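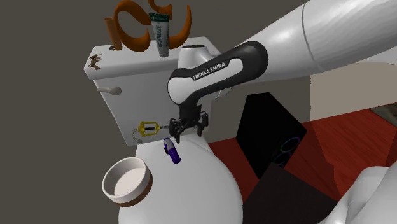 Items kept on a cistern lid, to be moved before the lid is lifted.

How to check a toilet for leaks and make simple repairs

Munasinghe Homes: Guidance for residents
Section: Water and plumbing
Page owner: Fathima Sivakumar, Water Efficiency Officer

Munasinghe Homes manages 2,811 properties, most of which have a water meter. A leaking toilet is the most common reason for an unexpectedly high water bill in a metered home. The leak is often silent and may run for months before it is noticed.

This page explains how to test for a leak, how to find the part at fault and how to carry out the adjustments that residents are permitted to make themselves. It applies to toilets with a cistern that can be opened from the top. If your cistern is behind a wall panel, do not remove the panel. Please report the matter to the repairs service.

Before you begin

You will need:
a torch
dry toilet paper
a towel
a flat-headed screwdriver
a leak test tablet, or a small amount of food colouring

Flenident leak test tablets are available free of charge from the area office. They are supplied in packs of 2, together with an instruction card. Please keep them away from children and pets.

Do not carry out the test if a cleaning block has been placed in the cistern. Remove the block and flush several times until the water runs clear.

Toiletries, medicines and ornaments should be taken off the cistern lid and put somewhere safe. Lids are heavier than they look and can crack if they are knocked against a hard surface. Lift the lid straight up with both hands and lay it flat on the folded towel, on the floor and well away from where you will be standing. If the lid is held down by a central push button, unscrew the outer ring of the button by hand first. Do not force it.

Step 1. Look and listen

Wait until the toilet has not been used for half an hour. Listen for a trickle or a faint hiss. Look at the back of the bowl with the torch. Ripples on the surface of the water, or a thin line of movement down the back of the bowl, are signs that water is escaping.

In hard water areas a leak may also leave a pale or brown streak below the rim. A streak alone does not prove that there is a leak, as old limescale can remain after a repair.

Step 2. Carry out the paper test

Dry the back of the bowl, above the water line, with toilet paper. Place a fresh, dry sheet across the same area so that it clings to the surface. Leave it in place overnight and do not use the toilet. If the sheet is wet or torn in the morning, water is passing from the cistern into the bowl.

Households with only one toilet may find the tablet test more convenient.

Step 3. Carry out the tablet test

Drop one tablet into the cistern and replace the lid. Do not flush. Leave the toilet for the time shown on the instruction card, then look into the bowl. Coloured water in the bowl confirms a leak. If the water in the bowl is still clear, the valve at the bottom of the cistern is likely to be sound.

Flush the toilet when you have finished. The colouring should disappear after a few flushes.

Step 4. Read the water meter

The meter will show whether water is being lost anywhere in the home. Turn off all taps, and make sure that the washing machine and dishwasher are not running. Write down every figure on the meter, including those in red. Wait for one hour and read it again. If the figures have changed and no water has been used, there is a leak.

Residents whose meters are connected to the Verkeo display can use the overnight screen for the same purpose. A reading that never falls to nothing during the night should be looked into.

To find out whether the toilet is responsible, close the isolating valve on the pipe that feeds the cistern and repeat the meter reading. The valve has a small slot. When the slot lies across the pipe, the water is off. When it lies along the pipe, the water is on. Turn it gently by a quarter turn. If it is stiff, leave it as it is and report it.

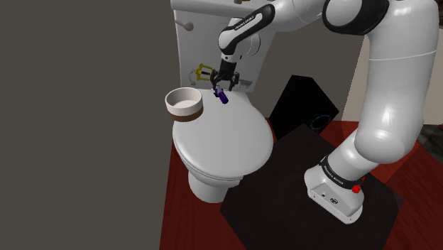

White toilet with the tank at the rear.

Step 5. Find the part at fault

There are two main valves inside a cistern. The fill valve lets clean water in after a flush. The flush valve holds the water back until the lever or button is used.

Take off the lid and look at the water level. Most cisterns have a line moulded or printed on the inside wall to show where the water should stop.

If the water is above the line and is running into the overflow pipe, the fill valve is not closing properly or the float is set too high.

If the water is below the line and the fill valve keeps opening for short periods, the flush valve is probably letting water through.

If the water is level with the line and nothing is moving, but the tablet test showed colour in the bowl, the flush valve has a slow leak. The seal may need to be cleaned or replaced.

Step 6. Adjust the float

Residents may adjust the float where the water level is too high. Look for the float, which may be a ball on the end of an arm or a plastic cup that slides up and down a column.

On an arm with a screw, turn the screw a little at a time so that the float sits lower in the cistern. On a sliding float, use the clip or the threaded rod at the side to bring it down. Flush the toilet, allow the cistern to refill and check the level. Repeat until the water stops at the line.

Do not bend a metal arm to lower the float. It may spring back or place a strain on the valve.

Step 7. Check the lever and its link

A lever that stays down after flushing can hold the flush valve open. With the lid off, press the lever and watch the link that joins it to the valve. It should move freely and drop back when the lever is released. If it catches against the wall of the cistern or on the float, straighten it by hand. If the link is a chain, it should have a little slack when the lever is at rest.

A loose lever can often be cured by tightening the nut on the inside of the cistern. Many of these nuts have a reverse thread and tighten in the opposite direction from an ordinary nut. Finger pressure is sufficient.

For toilets with a push button, check that the button rises fully after each use. Dirt around the edge of the button can be removed with a damp cloth.

Step 8. Clean the flush valve seal

Residents who are confident in doing so may clean the seal. Close the isolating valve and flush to empty the cistern. On many modern flush valves, the upper part is released with a quarter turn and can be lifted out. The seal is the soft ring at the bottom.

Rinse the seal in clean water and wipe it with a soft cloth. Wipe the surface on which it rests. Grit and limescale in this area are common causes of slow leaks. Do not use bleach, wire wool or a blade. If the seal is split, hardened or out of shape, put the valve back and report the fault. Seals are replaced by the repairs service at no cost to the resident.

Refit the upper part, open the isolating valve and let the cistern fill. Repeat the tablet test with the second tablet in the pack.

Work that residents should not carry out

The following must be left to the repairs service:
removing the cistern from the wall or the bowl
replacing the fill valve or the flush valve
any work on a supply pipe or an isolating valve
sealing or resealing the base of the toilet
any repair where water has reached a light fitting, socket or electrical cable

Tenants may be charged for damage caused by work of this kind. Leaseholders are responsible for their own fittings and should use a qualified plumber.

How to report a leak

Faults can be reported at any time through the Wavisow residents' portal. Select Bathroom, then Toilet, then Leak or constant running. Please state which tests you have carried out and what they showed, and give the two meter readings if you have them. This helps the operative to bring the correct parts.

A silent leak into the bowl is treated as a routine repair. A leak on to the floor is treated as urgent. Where water cannot be stopped, turn off the stop valve to the property and telephone the emergency line, which is open day and night.

Residents who would like to be shown how to carry out the tests may attend the drop-in session at the area office on Wednesday, which closes at 12 noon. No appointment is needed.

Claiming an allowance on your water bill

Some water companies will reduce a bill that has been raised by a leak, provided that the leak was repaired promptly. The rules differ between companies and some do not cover leaks from toilets. Contact your supplier directly and ask for its leakage policy. Munasinghe Homes can provide written confirmation of the date on which a repair was reported and completed. Requests should be sent through the portal, marked for the attention of Fathima Sivakumar, with a copy of the bill attached.

Related guidance
Finding and testing your stop valve
Reading your water meter
Dealing with limescale
Preventing frozen pipes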